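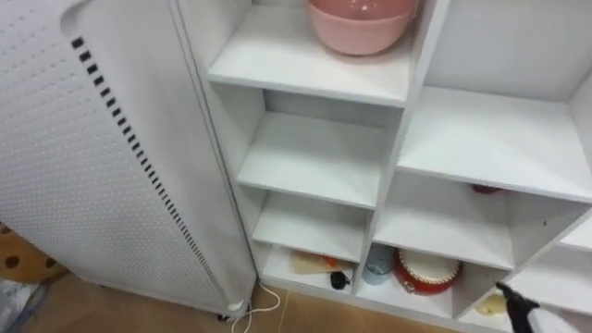 White cord on the floor, shelving on the right.

I paid $53 for the Esier home reset plan so you don't have to. Thread, and it's a grumpy one.

---

The pitch: six weeks, one part of the house per week, and at the end you "own less and breathe more." I own slightly less. My breathing is the same as it was in March.

---

Week one is cords. You're told to "hide the visual noise" and then linked to a box from Sakamoto that hides it for you. The box needs a place to sit. The place to sit was where the cord was.

---

I'd like to know who these people are who have an outlet exactly where the furniture wants one. Every room I've rented in Giltville was wired by someone who pictured a single lamp and a radio.

---

Also, hiding a power strip in a closed box stuffed with dust and adapters makes me nervous. The plan doesn't mention heat at all. Check what the box maker says before you cram things in there, please.

---

Week two is "the floor is not storage." Okay. Tell that to anything on wheels. Fans, carts, vacuums, whatever you roll out in summer and swear you'll roll back. If it has casters it lives on the floor, that's what the casters are for.

---

The app version has you photograph the floor and it gives you a "calm score." I got a 53, same as the price, which I choose to believe is a coincidence. Then I took the photo again with the lights off and went up.

---

Week three is where I started getting really annoyed. Cubbies.

--- 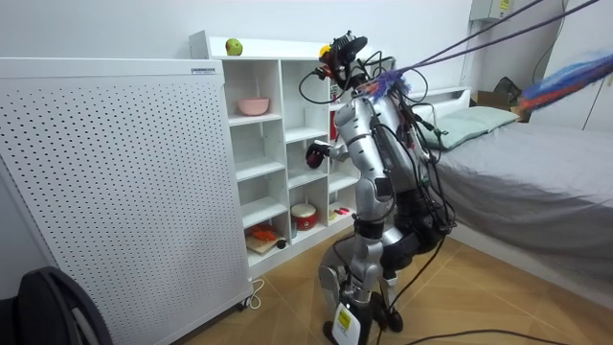
White open cubbies against the back wall.

---

Every one of these programs loves an open cubby unit. It looks great in the catalog with a single vase and a folded blanket. Then you put your stuff in it and you can see all of your stuff. That's the whole feature.

---

So then you buy bins for the cubbies. Esier recommends the Henetti ones, and hey, there's a discount code. I'm told to spend more money on boxes to cover up the shelf I bought so I wouldn't need boxes.

---

And the bins are never the right size! They're a finger too wide or they leave a gap that eats socks. Measure the inside of the cubby, front AND back. Mine narrows toward the back for reasons known only to whoever packed the screws.

---

Someone is going to reply that labels fix this. I labeled five bins. One says "cables," one says "misc," and the other three are also misc in better handwriting.

---

Week four is the clothes week and I skipped half of it. You're meant to hold each item and ask if "future you" would buy it. Future me doesn't have a job yet as far as I know. I kept the sweaters.

---

Fair's fair, two things in this plan were worth doing.

---

First: put the thing where you use it, even if it looks silly there. Scissors in the bathroom. Tape by the front door. I've stopped walking laps around my apartment looking for tape and I'd defend that one in court.

---

Second: the donation bag stays by the door and leaves when it's full. You don't get to start a second bag. I hated this rule and it worked, mostly since the bag was in my way.

---

Notice that neither of those costs anything. Neither needs a code, a bin, a score or a monthly email called The Gentle Nudge – which I have now tried to unsubscribe from twice.

---

Week five was "paper" and it told me to scan everything. So now I have a folder on my laptop called SCANS with water bills in it, and I still have the water bills, because the plan also says to keep originals "where appropriate" and never says where that is.

---

Week six is maintenance. Fifteen minutes a night, forever. Look, if I were a person who tidied every single night I would not have been the target customer for this.

---

What bugs me most is the before and after pictures. The after is always shot in better light, from farther back, with the laundry in another room. I want to see the other room. Show me the other room, Esier.

---

Anyway, they have a refund policy. You have to fill out a form explaining which part of the method you "felt resistance to." I wrote "the bins." Will update if I hear back.

---

Edit for the people asking: no, I'm not trying the kitchen add-on. It's another subscription and it opens with a spice drawer. I have a spice shelf. It has cumin on it and I can find the cumin.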